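# Sweet wrappers all over the table - what do I do with them?

I seem to have become the person who keeps sweet wrappers.

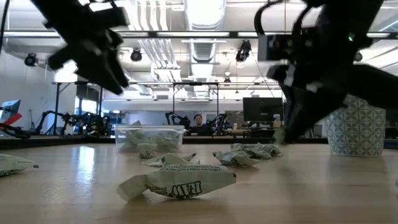

It started in July, when I decided the little pale green ones were too nice to throw out, and put a clear plastic box on the table for them. The box does get used. So does the rest of the table. My questions are these: can they go in with the recycling, and if not, is there a way to keep them so that they stay in the box? They spring open the moment I let go. I've tried squashing them flat under a book, which gave me a flat wrapper for as long as the book was on it.

posted by Cluletti, 4th March

---

**Fankhauser**

Do the scrunch test. Ball one up in your fist and open your hand. If it stays balled it may be foil, and if it unfolds itself and looks at you it's most likely plastic film, which sounds like yours. Film goes in the ordinary bin where I live, though some places take it at a collection point, so look at your own council's page before you believe me. Loose bits this small tend to drop through the sorting machinery anyway.

As for keeping them, fold each one lengthways, then lengthways again, and tie it in a loose knot. A knotted wrapper can't unfold. I did 48 in an evening once and my thumbs were never the same, but they all fitted in a jam jar with space on top for regret.

Also, a box with no lid is a bowl with corners. Get a lid.

---

**Drurkiteo**

just bin them

---

**Clateo**

Slightly kinder than the above. Decide what they're for first. If it's crafts, pick the 17 cleanest, wipe any stickiness off the inside with a damp cloth and let them dry before they go in the box, or you'll have one large wrapper by summer. If you can't think of a craft in the next two minutes, see Drurkiteo.

I don't agree about the knots, by the way. They look tidy but you can't use the wrapper for anything afterwards. A bulldog clip holds nine or so flat - put the clip across the twisty ends, those are the bits that fight back.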